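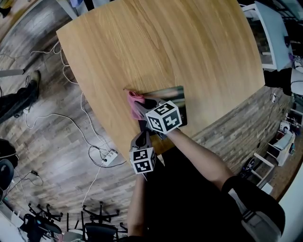
2022-03-03 – Soment, notes on the battery problem

The battery complaint came back with the new build, so today I stopped guessing and measured. Soment is our small list app for Android phones and tablets, and the complaint is always the same: the phone is warm in the pocket and the app is high in the battery screen. I could use any flat place for the phones, and a wooden tabletop with light oak grain, as the one in the photo, is good enough for it. The phones lie face up, screen off, on mobile data only, with the charger removed.

What I did first:

Installed the release build on 3 phones, with the same account and the same list of 1,000 items. Left them alone for 8 hours. In the morning I took the bug report from each one and read the wake lock part.

The oldest phone was clearly the worst. The sync job was starting every 15 minutes, also when nothing was changed in the list. I expected the system to delay it when the phone sleeps, and on the two newer phones it did so. On the old one the maker's own power manager seems to treat our job as important, I do not know why yet.

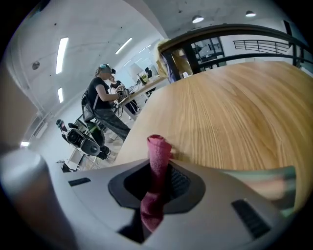

Pink terry towel in the opening of the gray gripper.

Second finding, more embarrassing for me. In October I added the Sosico library for crash reports and I left its upload setting at the default value. It sends after each session, and it counts our background sync as a session. So every sync with no changes made one more upload, and the radio stayed awake for it. I checked the network log two times before I believed it.

Changes made in the branch:

– sync only when the server tells us there is something new, with one safety sync per day
– Sosico uploads only when the phone is charging and on Wi-Fi
– removed the old alarm code, which was still in the project from before the job scheduler

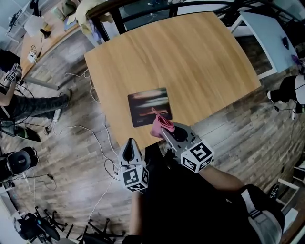
The widget is a separate question. It redraws the full list each time the clock changes, and for a long list this is heavy work for nothing. The default background picture of the widget is also too large, it is decoded again at every redraw. I want to replace it with something simple in few colors, and the sunset on the mouse pad, with orange and pink streaks over black, is near to the style I have in mind. A dark picture will also help on OLED screens, where black pixels take almost no power. I will draw it as a small vector and not use any photo.

I did not touch the redraw itself today. My idea is to keep a hash of the visible rows and to skip the update if it is the same. Tak, our test tool, can compare two screenshots of the widget, so we would notice if a real change is skipped by mistake.

Still open:

1. Repeat the overnight run with the branch build on the same phones. Same list, same account, so that the numbers can be compared.

2. Ask at Bratier if their power manager has a public list of exceptions. Their developer page says very little, and the part about background jobs is for an older version.

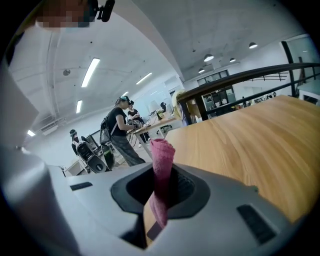 3. Write the hash check for the widget and add one Tak test for a long list and one for an empty list.

4. Change the text in the battery help page. We tell the users to switch off battery optimization for Soment, and with the new sync this advice is wrong. If somebody has it switched off already, the app should work the same, but please test this also.

Logs are in the shared folder under "battery". The first file from the old phone is not complete, the cable was loose, so use the second one.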